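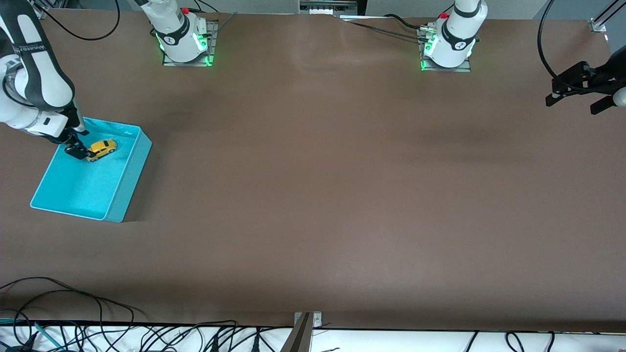
Search this site
Search
Ask a new thing

Toy cars: one big bin or lots of little ones??

Posted by Laiba Bangash
Jun 3, 2024

Okay so I need help from people with car-obsessed kids. My son is four and he has 288 little toy cars. I know the number because he made me line them all up down the hallway and count them out loud, twice. They live in one giant storage tub right now and it's driving me up the wall. He dumps the whole thing every single time to find the ONE yellow car he wants, plays with that one for ten minutes, and then we have a floor full of cars and a kid who is suddenly very tired and can't possibly pick anything up.

I've been looking at those shallow open plastic bins, the kind with no lid that you can just set on the table. I'm thinking maybe one for each color? Or one for each type (trucks, race cars, regular cars)? My husband says it'll be all mixed up again by dinner and I should save my money. Has anybody stuck with a system like this for longer than a week? We have a big low table in the playroom and one bookshelf, that's all the space I've got.

Also he still chews on stuff sometimes so if you have a good way to wash them please tell me that too!

14 comments

Duarte Godinho

We went through this with twins, so double the cars and double the yelling. Shallow bins are the way to go, your husband is wrong (sorry!). With a deep tub they have to dump it to see what's on the bottom. With a shallow one they can look in and grab the car they want and the rest stays put.

I would skip sorting by color though. We tried it and then had a full meltdown over a car that was half red and half white, and I was standing there at 7 at night trying to make a ruling. What worked for us was two bins out on the table and everything else in a closet. Each kid picks whatever cars they want for their bin, and if they want different ones they trade. Start with the bins empty and let him put the first car in himself, mine loved that part and it took forever but they remembered where things went afterward.

Get bins that are a different color from your table so they're easy to spot. Ours are kind of a teal and the table is brown and even half asleep I can find them. We swap cars out of the closet every couple of weeks, and the old ones come back like they're brand new toys. The twins are six now and we've been doing this since January of last year.

22 people found this helpful

Sofia Simões

just get rid of half of them lol. he will not notice

3 people found this helpful

Štěpánka Michalík

He will notice, Sofia! Mine asked about a missing ambulance for a month.

I can help with the washing part. For the all-plastic ones I put warm water and a squirt of dish soap in the same bin they live in, let them sit a few minutes, and go around the wheels with an old toothbrush. Then rinse and lay them upside down on a towel overnight. Don't soak the metal ones, the axles get rusty and then they squeak or quit rolling (I ruined a really nice fire truck this way and I'm still hearing about it). Those just get a wipe with a damp cloth and I dry them right away. Anything with a battery in it, same thing, cloth only.

On the sorting, I do it by type and it's been fine, but I only have three bins: things that work, things that race, and everything else. "Everything else" is by far the fullest and I've made my peace with it. I taped a drawing of a truck on the front of the truck one because he can't read yet. He drew it, so it looks like a potato with wheels, but he knows what it means.

If you only have the one table, measure it before you buy anything. I bought four bins and the fourth one has been holding my clothespins ever since.

9 people found this helpful

Share (6) | Save | Report

Contact us | Privacy | Copyright 2024 Zikitz Community Help | Back to top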